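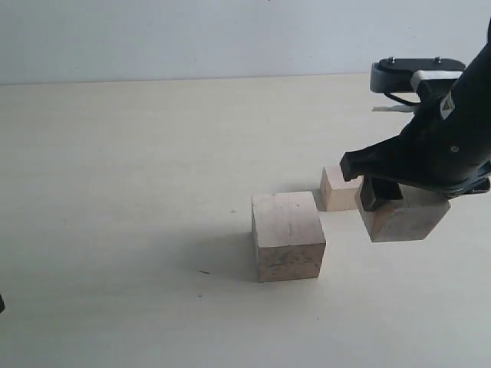
Stavton Mountain Opens Night Skiing on Upper Slopes and Extends Lift Hours

STAVTON – Stavton Mountain will open its upper slopes to night skiing this winter for the first time, the resort said today. Lifts serving the Grewal side of the mountain will run until 9:30 p.m. on four nights a week, starting in December and continuing through the end of March, weather permitting.

Until now, night skiing at Stavton has been limited to the beginner area next to the base lodge. The new program adds 19 lit trails, most of them rated green or blue, along with two black diamond runs on the north face. The longest, Lower Cureck, drops 1,394 feet from the top of the Grewal chair to the base parking lot.

"People who work in town get out at 5 p.m., and by then our lifts have been closed for an hour," said Sunita Agarwal, general manager of Stavton Mountain. "We have had requests for this every season I've been here. Now they can come up after work and get a few hours in on real terrain."

Work on the lighting began in May, after the snow had cleared from the lower trails. Crews set poles along both sides of the Grewal trails and ran new power lines underground from the base. The fixtures point down and are shielded on the side facing the valley to limit glare for houses along Mill Road. They will be turned off each night once ski patrol has finished its final sweep.

Two lifts will operate in the evening: the Grewal quad and the Nokine double. The Nokine chair was closed for part of last season while its drive motor was replaced. It passed its load test in August and will return to daily service on opening day.

Tickets and Passes

Evening tickets will be valid from 4 p.m. to close and will be sold online and at the base ticket windows. Sales are capped at 800 per night, including passholders who reserve a spot. Full season passes include night skiing at no added cost, but passholders must reserve by noon on the day they plan to ski. Weekday passes do not include evening access. Holders of those passes can buy an evening add-on at the guest services desk.

Children five and under ski free with a paying adult, as they do during the day. A free ticket is still required and counts toward the nightly cap.

"We kept the cap low for the first year," said Vikas Garg, director of mountain operations. "Two lifts can move more people than that. But we want to see how the snow holds up with skiers on it for the extra hours, and we need time to groom before morning."

Grooming on the Grewal side will now start at 10:15 p.m. Skiers using the early-morning uphill route should check the trail report before setting out, as winch cats may still be working on the north face. The uphill route will be closed during night skiing hours.

Lessons and Racing

The Stavton ski and snowboard school will offer evening group lessons for adults in blocks of four weeks. Hacer Dursun, who has directed the school for six seasons, will oversee the program. Classes meet at 5:45 p.m. at the bottom of the Nokine chair and are open to first-time skiers as well as those returning to the sport. Rental equipment is included in the lesson price.

A weekly adult race league will run on Lower Cureck beginning in January. Teams of four to six may register through the resort's website. Racers may use skis, a snowboard or telemark gear, and helmets are required. The youth race team will train on the same trail on alternate nights under head coach Fengying Zeng.

Food, Parking and Transit

The base lodge cafeteria will serve a short menu of soup, chili, burgers and pizza until 8:30 p.m. The mid-mountain lodge will close at 3:30 p.m. as usual, though its restrooms will stay open.

Parking in Lots A and B is free after 3 p.m. The town shuttle will add two evening departures from the Stavton depot, at 4:20 p.m. and 5:20 p.m. The last shuttle back to town leaves the base at 9:50 p.m.

An updated trail map showing the lit runs is available on the resort's website and in print at the ticket windows. Lift and trail status will be posted by 2 p.m. on each day of night operation.

About Stavton Mountain

Stavton Mountain is a ski and snowboard area with terrain for all levels, a tubing hill and 11 miles of cross-country trails. The resort is open daily during the winter season and on weekends in summer for hiking and scenic chairlift rides.

Media Contact

Savita Saxena
Communications Manager
Stavton Mountain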